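Idach Bench 14 workbench review

Filed under: Workshop furniture
Reviewed by Johannes Adams
30 November 2021

I've repaired computers and small electronics from home for nine years, and for most of that time I worked on an old dining table. It was too low and it rocked. In the spring I replaced it with the Idach Bench 14, which is sold as a compact electronics bench for people without a full workshop. I paid $524 for it, plus $38 for delivery. Senport, the store I bought it from, had no say in this review.

What you get

The bench comes in two boxes. The heavier one holds the top and the lighter one holds the legs, the rear shelf and the hardware. I carried both up a flight of stairs by myself, but the top is awkward and I would ask for help next time.

The top is 124 cm wide and 70 cm deep, in a pale gray laminate over particleboard. The legs are square steel tube with a powder coat. There is a single shelf across the back, set high enough to clear a tall bottle of alcohol, and a steel rail under the front edge for hooks. No power strip is included. The product page shows one, and the note that it is sold separately is in small type.

Assembly

It took me one evening. The instructions are drawings only and most of them are clear. Step six is wrong. It shows the cross brace going on with the slotted side facing out, and if you do it that way the shelf supports won't line up. I found out after I had tightened everything, so I had to back out eight bolts and start that part over.

The hex key in the box is soft and began to round off before I finished. Use your own. Two of the pre-drilled holes in the top were a little shallow and I cleaned them out with a drill.

Height

The legs adjust from 76 to 96 cm in steps of two. You do it by pulling a pin in each leg, and with anything on the bench it takes two people. I set mine at 92 cm for standing work and have changed it once, when my nephew wanted to build a model and needed to sit down. If you expect to switch between sitting and standing every day, this is the wrong bench for you.

At 92 cm my back is much better than it was. I can work on a desktop for an hour and a half without having to stretch, where the dining table used to get me in twenty minutes.
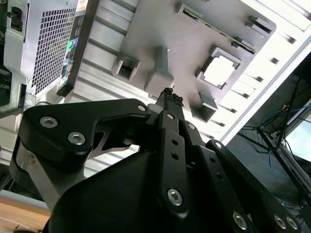 DAILY USE

Most of what I do is desktop repair, so a bench has to take a full-size case with the side off and still leave space for screws, a meter and a laptop. The Idach manages that, but only just. With a tower lying flat, I have a strip on the right for tools and that's it. The 70 cm depth helps more than the width does. My old table was 60 and the cables at the back were always hanging over the edge.

The surface has held up. I've dragged steel cases across it for months and there are light scratches near the front, visible when the lamp is low. Thermal paste wipes off with alcohol. Solder left one brown spot the size of a lentil, and that was my own fault for moving the mat.

The bench doesn't rock, even on my uneven floor, thanks to the screw feet. It does sway a little from side to side if you lean on it at full height. I added a wall bracket from the hardware store for $9 and the sway stopped.

The shelf is the weak part. It is rated for 14 kg, and mine began to dip in the middle with a bench power supply and a row of parts bins on it. I moved the power supply down to the floor. The hook rail is better than I expected, and I now keep all my pliers and cutters on it.

Compared with the others

I looked at two other benches before buying. The Osagie is wider and has drawers, but it is fixed at 80 cm, too low for me. The Custer was the best one I tried in a showroom, with a thick maple top and a crank for the height. It was $1029 and I couldn't justify that for a spare room.

Support

I wrote to Idach about step six and got a reply in three days. They sent a corrected sheet and a spare set of bolts I hadn't asked for. When I wrote again in the summer about the shelf, I got no answer.

Verdict

I would buy it again at this price — with a better shelf I'd do it without thinking. Measure your room first, and leave space behind the bench for plugs.

Rating: 4 out of 5

Good: height range, depth, surface, hook rail
Bad: shelf sags, error in step six, power strip costs extra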